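3.2 购物篮与装入物

手提购物篮的文献多谈容积和提手,篮内怎么摆谈得少。本节只处理一件事:小件商品放进篮里之后落在哪里、以什么姿态停住。轮次安排见3.1,不重复。

Kulluton 部分共记录365篮,装入商品2,279件次。其中66篮因记录表漏项剔除,剔除前后的分布差异见附表,不大。商品以食品杂货为主,盒、袋、筒三种外形,另有少量圆形扁平物。篮子用硬塑料的,侧壁开孔,双提手可放倒。提手放倒是硬性要求,立着的时候从上方往里放,手会绕,落点跟着偏,前期试过几轮,数据没法用。

篮位不固定在台面正中,允许靠后。靠后的好处是前方留出一块台面,待装的东西可以先摊开再挑。坏处也有,近侧篮沿成了必经的一道坎,高一点的盒子容易在那里磕一下。磕碰单独记,不并入落点误差。

图1 红色篮,提手放倒,筒形件横卧。
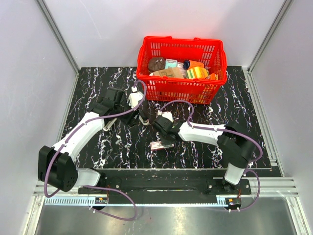 3.3 篮内分布的编码

编码沿用 Nigam 方案,改了两处。第一,原方案把篮底分九格,小篮用不着,合并为左、中、右和前、后。第二,增加"姿态"一栏:立、卧、斜靠。斜靠的判据比较松,只要一端离底、另一端搭在别的商品或篮壁上即算。两名编码员各自编,不一致处讨论后定,讨论不下来的记"未定",不强行归类。

筒形件最麻烦。放进去时是立的,后面再放一件,碰一下就倒,倒了还会滚。所以姿态一律以整篮装完为准,中途不记。也因此,本文不能回答它是什么时候倒的,只能说最后是什么样。袋装件的问题是边界,软,压在别的东西下面之后露多少算"可见",定为三分之一,拍脑袋的数,后来没有在改。

遮挡另列一栏。俯看和平看给出的可见件数不一样,两个角度都编,取并集。有人会问为什么不把商品倒出来数,原因简单,倒出来位置就没了。

图2 同一类篮的装载状态,篮子靠后。

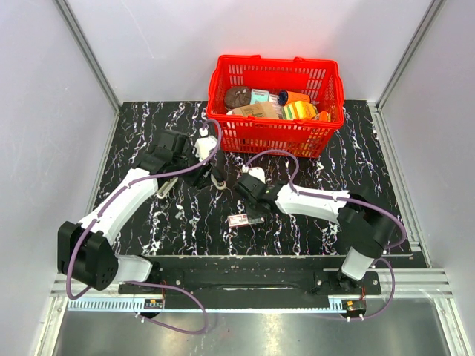 装载松散度是本节最想讲清的一个量。定义:相邻商品之间能看到篮底或篮壁的缝隙占篮口投影面积的比例。松散不等于装得少,件数相同的两篮可以差很远,主要看扁平件有没有平躺下去。图2中篮子前壁的竖条槽对编码有帮助,下部几道槽里透出黄色和橙色,从上往下不好判断的前排商品,可借此核对一下有没有漏。筒形件横卧,深蓝色一端朝左,姿态栏记"卧"。前沿内侧的棕褐色包装斜着,搭没搭住看不真切,按规则先记"未定"。

结果上,828件次落在前排,其余分散在中后部。前排偏多,我们原以为是先放的占了后面,核对顺序表后这个解释只站得住一半:后放的商品也有不少直接压到中间去的。盒形件靠壁,袋形件填缝,大体如此,例外不少。Clelivby 门店的小篮数据趋势接近,但篮型不同,篮壁更斜,不合并统计。

篮壁斜度的影响没有单独做。上宽下窄的篮子,底部靠壁的盒子会被斜面顶起一个角,看着像斜靠,其实是形状造成的。编码时两者不分,算一个已知缺陷。

3.4 非食品小件

文具类单列。订书机外形不规则,上盖和底座之间张开成楔形,既不是盒也不是筒,Nigam 方案里找不到对应的类。先在台面上定方向,再讨论装入后的姿态。方向取长轴,圆钝的一端记尾。图3两台,一台黑白相间,长轴近乎竖直;另一台浅绿偏奶白,斜放。配色不进编码,只用来区分个体。

图3 台面上的两台订书机。

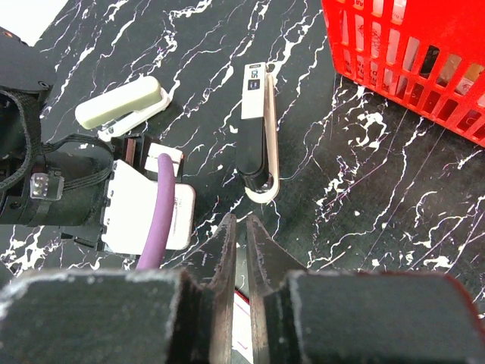 Mernthorpe 方面读过初稿后提出,订书机不该单列,并入"不规则硬件"即可,和开罐器、夹子之类放一起,样本还能大一些;又说长轴的定法对张开的底座不公平,底座和上盖的轴线本来就不重合,取哪一条应当写明。

后一条接受,长轴统一取上盖,表已重编。前一条暂不改。张口的楔形会卡住别的商品边缘,夹子未必,并在一起姿态栏就没什么意义了。样本小的问题仍在,文具类只作描述,不做检验。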